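**Brown paper on the bench: sensible or a cry for help?**

**gwion_skyrme**
I've moved my mending to the dining table and been told to protect it. The newspaper I tried left last February's headlines on a lampshade. Is brown paper any better, or do I have to buy one of those green rubber mats that smell like a new wellington?

**SerenLewis**
Brown paper, always. One long sheet, tray in the middle, tubs to the sides. When it gets disgusting you turn it over, and when the other side gets disgusting you wrap a birthday present in it.
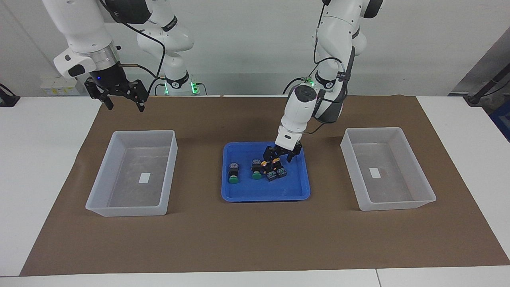 *Prastance, no. 124, p. 14*

Same idea, with a blue tray. Mine is a tea tray with a spaniel on it but the principle holds.

**thilini_a**
Disagree. Paper slides. I lost a whole evening to a clock spring that went under the sheet and stayed there, making a small lump I kept trying to smooth out. Get a cork mat.

**SerenLewis**
You tape the corners, Thilini.

**thilini_a**
I taped the corners. Then I took the varnish off the table with the tape.

**CatrinJames**
Cork sheds. I've had crumbs of it inside a sewing machine. The surface hardly matters if you work in a tray with a lip, and I said as much when I wrote up my bench for the club page:
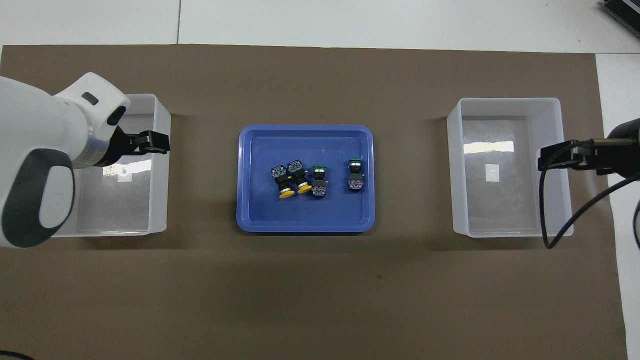

*Reading time: 3 minutes*

> Green caps on one side of the tray, yellow on the other. Take out only what you mean to deal with before tea. If it won't fit in the tray, it's a second job and you should put the kettle on.

**gwion_skyrme**
Three minutes to read that?

**CatrinJames**
There's a long section on kettles.

**Rekha Raju**
I bought a 200 metre roll from Hosum when we moved house. It will outlive me. Gwion, if you're anywhere near, come and take some away, my husband has started drawing maps on it.

**thilini_a**
Still say cork.

**gwion_skyrme**
Yes please to the paper, Rekha, message sent. I'll use masking tape, low tack, and if the varnish comes off I'm telling everyone at home it was Seren's idea.

**SerenLewis**
Shiny side down, by the way. Pencil won't take on it.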